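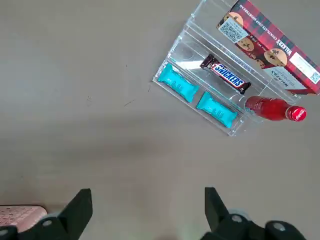

The Pleda bench scale stores a separate tare value for each container that is used with it. A tare value belongs to the whole container, including inserts, lids, and dividers. A clear tray with three lengthwise compartments, for instance, is stored as one container, and a boxed item such as Walkers shortbread is put in only after the value is saved. Up to 9 values can be held in memory. Values are kept when the scale is unplugged.

5.1 Storing a tare value

1. Switch the scale on and wait for the display to show 0 g.
2. Place the container in the center of the platform.
3. Hold TARE until the memory number flashes.
4. Select a memory number with the arrow keys.
5. Press SET. The display returns to 0 g and the memory number stays lit.
6. Remove the container. A negative reading is normal at this stage.

NOTE: Saving to a number already in use overwrites the earlier value. The scale does not ask for confirmation.

CAUTION: Do not store a value while the LOW BATT sign is lit. Connect the Clarnport adapter first.

5.2 Weighing with a stored value

1. Press RECALL and select the memory number.
2. Place the filled container on the platform.
3. Wait for the STABLE dot. Net weight is shown in grams.
4. To record the reading, press LOG.

Mixed produce is logged as one net weight. If weights per item are needed, press HOLD after each item is added and subtract the previous reading. 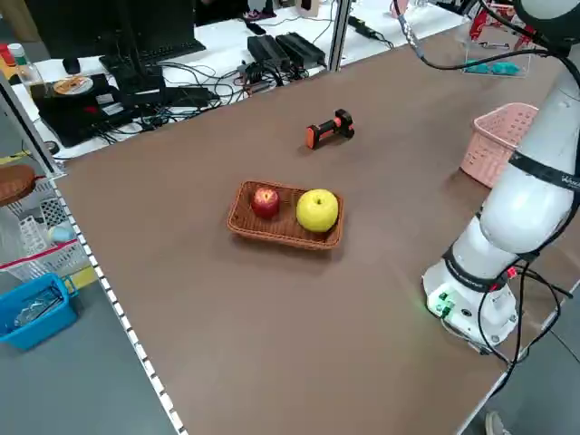
Figure 5-2. Mixed produce: apple and pear-apple in a shallow wicker basket.

Woven containers take up moisture from the air. Store their tare values again every month, or whenever the empty reading differs from zero by more than 3 g.
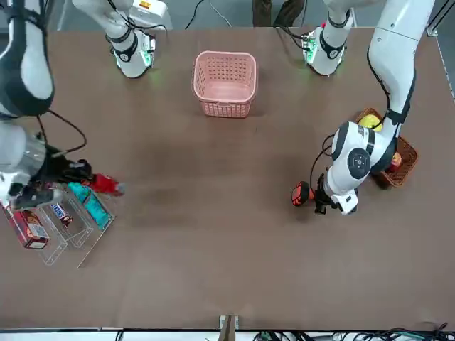
5.3 CALIBRATION

Calibrate after moving the scale to a different table. Allow 6 minutes of warm-up.

1. Clear the platform and check the bubble level.
2. Hold CAL until the display shows C-0, then release.
3. When C-400 appears, place the 400 g reference weight on the center mark.
4. Wait for PASS and remove the weight.

If FAIL appears, repeat from step 1. After a second failure, see the fault table in section 9.

NOTE: Use only the Bremow reference weight supplied in the case. Handle it with the cloth provided.

5.4 Surface requirements

The scale must stand on a flat, hard surface with all feet in contact. Do not use table mats or shelf liner under the feet. Keep the adapter cable from touching the platform.
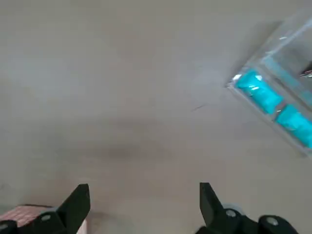
Comment on this section, Zakharchenko stockroom: Step 3 in 5.1 should say that the key has to be held through the first beep. We kept letting go at the beep and got an ordinary tare, with nothing saved. Also, RECALL does not work while HOLD is on. Press HOLD again to clear it first.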